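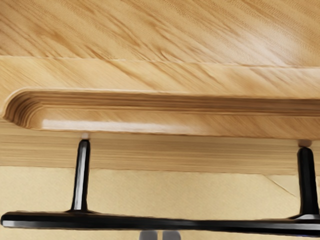 Renders: Plekent simulation group

Drawer Task Shown at Zolville Open Day

The January 2020 open day at the Zolville lab gave most of its afternoon to one task: a simulated arm, a wooden nightstand and a top drawer with a black bar handle. Encarnación Cuesta of the Plekent simulation group ran the session from a workstation at the front of the room, with the simulator's output on the wall screen. Visitors could ask for any episode by number, and several did.

The task runs in Winum, the group's in-house simulator. Each episode starts from a slightly different arm pose and cabinet position. The controller, called Tan, receives camera images and joint readings and returns a motion command 10 times per simulated second. It is given no model of the cabinet and no handle coordinates. Training used 2437 episodes recorded by operators with a hand controller. A further 1326 were discarded, mostly for collisions with the cabinet or for long pauses by the operator.

Cuesta spent some time on the approach. A bar handle leaves limited clearance behind the crossbar, and the fingers have to be placed on either side of it before they close. A small error in wrist angle puts a fingertip on the bar itself. In earlier versions of Tan this was the most common failure. The current version slows the arm near the handle and corrects the wrist before moving in.

She also went over the contact model. Handle friction is varied between episodes, as is the resistance of the drawer slides. With low friction the fingers tend to slip along the bar, and the controller has to close again at a new position. Drawer travel is logged separately from gripper position, so a slip can be found in the log without replaying the video. 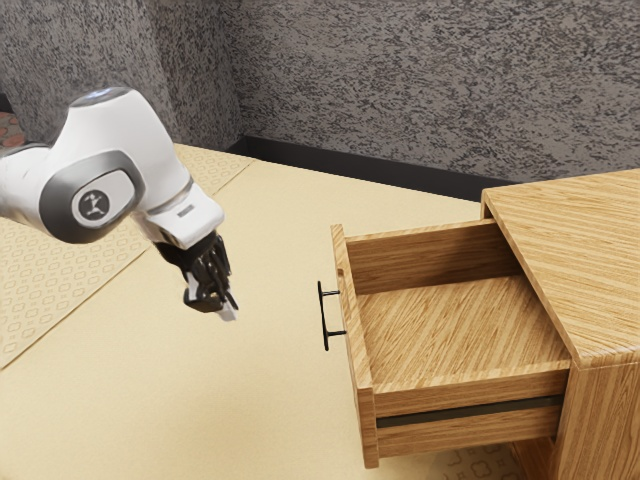
Camera views and scoring

Two types of view were on the wall screen: a fixed view of the table and cabinet, and close views from near the gripper. The fixed view is the easier one for a person to follow. The close views carry more detail at the handle but can lose the cabinet altogether, depending on where the wrist is pointed.

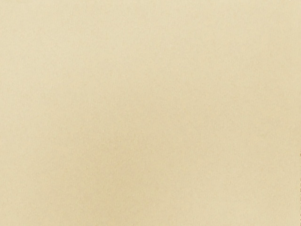
When a close view holds nothing but a plain surface, Tan has to rely on the fixed camera and the joint readings. A visitor asked whether such images should be removed from training. Cuesta replied that the group had tried this and found the controller less steady during the approach, so they were put back.

An episode is scored on drawer travel and on peak force at the wrist. The log also records the time of first contact. All 4 software builds shown during the session used the same scoring script, which will be posted with the slides. The next open day is planned for May and will cover closing the drawer from a range of starting positions.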